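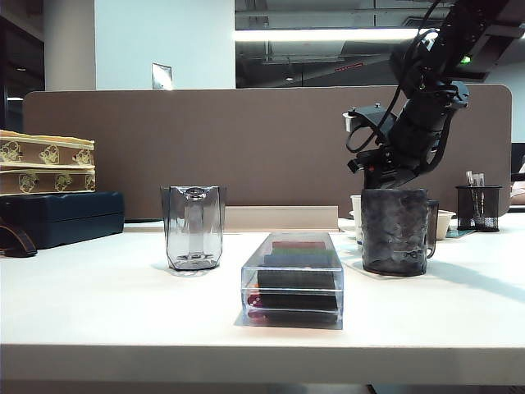
Treltwood table with brown fabric partition, shown with tabletop items. Accessories not included.

Treltwood Table and Partition Set
Supplier: Urthorpe
Page updated Oct 21, 2023

The Treltwood set combines a white-topped work table with a fabric-covered partition panel that stands along the rear edge. It is intended for shared offices, sorting rooms and craft areas where a table has to face another table or a walkway.

Tabletop
White, smooth, with a thick front edge in a pale finish. The top has no cutouts or cable ports. A version with one rear port is listed separately under Treltwood P.

Partition
Brown fabric with rounded upper corners. The panel runs almost the full width of the table. Cases and boxes can be stacked against it, provided the stack does not lean on the upper half. The fabric cover is fixed at the factory and is not sold as a spare part.

Finish options
Tabletop: white only.
Partition: brown, slate or oatmeal. Mäkelä fabric is available to order in 11 colors and adds three weeks to delivery.

Assembly
Two people are needed. The table ships in four cartons, with the partition packed flat in the longest. Fit the legs first, turn the table upright, then attach the partition brackets. Leave the bracket screws loose until the panel is level. The hex key is taped inside the lid of the hardware carton.

Care
Wipe the top with a damp cloth and mild detergent. Do not use scouring powder or solvent cleaners. Mugs with a rough or unglazed base should stand on a mat. Vacuum the fabric with a soft brush head and blot spills at once.

Compatibility
The panel brackets fit all Treltwood tables made after the change to the thicker edge. They do not fit the Trarnberg range, which uses a clamp with a narrower jaw. Trarnberg owners should order adapter kit 9.

Delivery
Brown and slate sets ship from stock. Oatmeal is back in November.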